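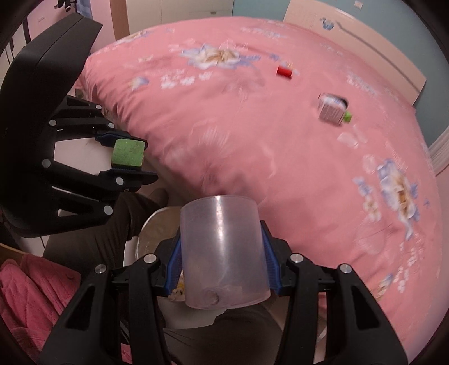

What should you check on a hand-held gripper before you start a session?

Start with the finger pads, then the bolts, then the full travel of the jaws from open to closed. Those are the places where our January fault was hiding, and they take a couple of minutes once you know the order.

Gripper check, revision 2
Filali pair, left and right
Used at Hollbridge
Completed February 11, 2025

Background to this revision: in January the right unit from the Filali pair let a glass tumbler slip during a pick, and the tumbler broke on a tiled floor. One small cut to a thumb, cleaned and covered on site. The cause was a finger pad that had started to peel at the bottom corner. The old sheet only asked "pads present?" and yes, the pad was present! So the sheet has been rewritten, and I'm really pleased with how much more it catches.

1. Finger pads stuck down along all four edges
Left: OK. Right: OK, both pads replaced.
Comment: run a fingernail along each edge, bottom corners first. The new adhesive from Bratport is a big step up – I tried hard to lift a corner and couldn't.

2. Pad surface clean
Left: OK after wiping. Right: OK.
Comment: the left had a greasy patch near the tip. Damp cloth, then dry cloth, and it gripped beautifully again.

3. Bolts snug, none proud of the surface
Left: one bolt a quarter turn loose, tightened. Right: OK.
Comment: hand driver only. The plastic arms will crack around the hole if you lean on it. Put a paint mark across the head when you're done so the next person can see any movement at a glance.

4. Plastic arms free of cracks
Left: OK. Right: hairline mark by one cut-out, watch.
Comment: measured and drawn on the back of the sheet. Hasn't grown since the last check. If it reaches the edge of the cut-out, the unit comes out of use that day.

5. Jaws open and close fully with no catch
Left: OK. Right: OK.
Comment: did 100 cycles on each. The right one was clicking in January and is now lovely and smooth.

6. Hold test, plastic cup
Left: 49 holds out of 49. Right: 48 out of 49, repeated, then 49 out of 49.
Comment: the one miss was my own grip, I had the cup too near the tips. Plastic only for this test, please. No glass until item 1 is signed.

7. Pinch points
Left: guard label worn. Right: OK.
Comment: new label on order from Gellel. Keep your free hand off the linkages while the jaws are moving, and roll up loose cuffs.

8. Work area
Comment: feet clear, cables clear, nothing breakable within reach of a drop. Shoes on if the floor is hard.

Result: both units passed for soft and plastic objects. Right unit to be rechecked at item 4 before any glass or ceramic work. Left unit needs its label.

Comments (3)

padded_cell
Used this order on our two this morning and found a lifting pad on the second one. Would have sailed through our old sheet. Thank you!

Torque Wrench Fan
What do you use for the paint mark? Nail polish flakes off ours after a week.

gripcheck (author)
@Torque Wrench Fan A yellow paint pen, fine tip. Wipe the bolt head with alcohol first and give it ten minutes to dry. Ours are still bright after a month of daily use – love those pens.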